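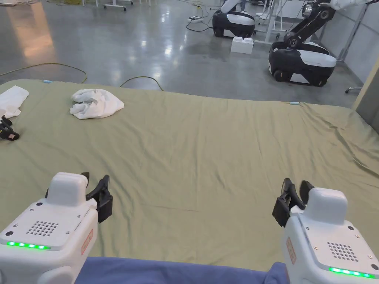

Both handhelds over the bed, green strips lit.

Camum handheld gripper kit: buy the pair outright or stay on the Presari plan?

Asked by Biljana Yordanov, 30th October
Filed under: Data collection hardware, Rentals and service plans

We have been using a pair of Camum handhelds to record cloth handling (towels, clothing, some bedding) on a bed with a sheet over it. The pair came through Presari on their monthly plan. The plan covers the two grippers, the chargers, the upload software and swap-outs if a unit fails. We are in May of next year on the current term and Presari wants to know early if we are going to buy or renew.

What I can say about the hardware so far:

The grippers are comfortable for an hour or so. After that the wrists notice it, more on the left than the right for me. The fingers are good on towels and heavy cotton. They are less good on thin T-shirt fabric, where I often need two or three tries to get one layer instead of two. Pairing takes a minute in the morning and then it stays paired, except when it doesn't. We lost the left unit four times in one week and then not again for the rest of the month.

The upload software is the weak part. It accepts a session, says it is done, and then two days later a clip comes back marked incomplete with no reason given. In the last batch we sent 216 clips and 30 came back that way. I redid them all. I would like to know if that is us or them.

The purchase price is the same as 5 months of the plan, so on paper buying is the obvious choice. My worry is what happens to swap-outs. The sales page says purchased units have "standard support" and I can't find a page that says what standard support is.

So two things. Is anyone running purchased units, and how long did a repair take? And has anyone found out what causes the incomplete clips?

We also looked at the Brolach kit but only on paper. It is lighter and has no spare fingers included.

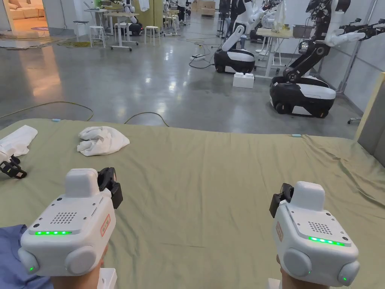

Priit Lepik replied:

We bought ours after a short rental, so I can answer the first part. Standard support means you open a ticket, they ask for a log file, and then you ship the unit to them at your cost. Ours was gone for three weeks. The repair itself was free and they replaced both fingers while they had it open. On the plan you would have had a replacement in a couple of days, so that is the real difference in price.

If you record every day, I would stay on the plan or buy and keep one plan unit as a spare. Presari will do that if you ask by email. It isn't on the site.

On the incomplete clips, check when you stop recording. If you put the gripper down first and stop second, the last part of the clip has one hand not moving, and their checker can read that as a dropped connection. We changed the order: both grippers held up and still, stop, then put them down. Our returned clips dropped to almost none. It may be something else in your case but it costs nothing to try.

For thin fabric, pinch at a seam or hem if the task rules let you. Coming in at a lower angle helps too. Don't buy the soft finger pads. They pick up lint and you will be cleaning them all day.

Marked as helpful by the asker

Another answer, from a guest account:

Just get the Shetty ones, cheaper and you can fix them yourself.

Comments on this answer

Biljana Yordanov: Do the Shetty files load in the Camum software, or do you need to convert them?

Guest: not sure, we use our own

Priit Lepik: They don't load directly. There is a converter, but it drops the finger opening values, so for folding work I wouldn't bother.

Update from the asker

I tried the stop order Priit suggested on the next batch, which was all clothing. Two clips came back out of the whole batch, and one of those was my mistake because I had the wrong task name on it. I wrote to Presari and they confirmed that the checker looks at the last few seconds of both hands. They said it would be added to the setup guide. It was not in there when I looked this morning.

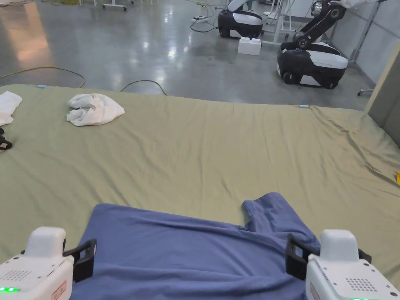 Blue garment on the green sheet, between the two grippers.

The hem advice works some of the time. On shirts it is a clear improvement. On anything with an elastic waist the fingers still slide off unless I go in slowly, and slow clips get flagged for length, so there is a limit.

On buying, we asked about Priit's arrangement and got a quote for a purchased pair with one plan unit as a spare. The monthly fee for a single unit is more than half the fee for two, so it saves less than I hoped. It still comes out ahead if we keep recording past the summer. If the work ends when the term does, renewing month to month is cheaper.

Still open: does the spare have to be paired again by support, or can we do that ourselves? Presari's reply skipped that line of my email. If anyone has swapped one in partway through a batch, please say whether the session had to be restarted.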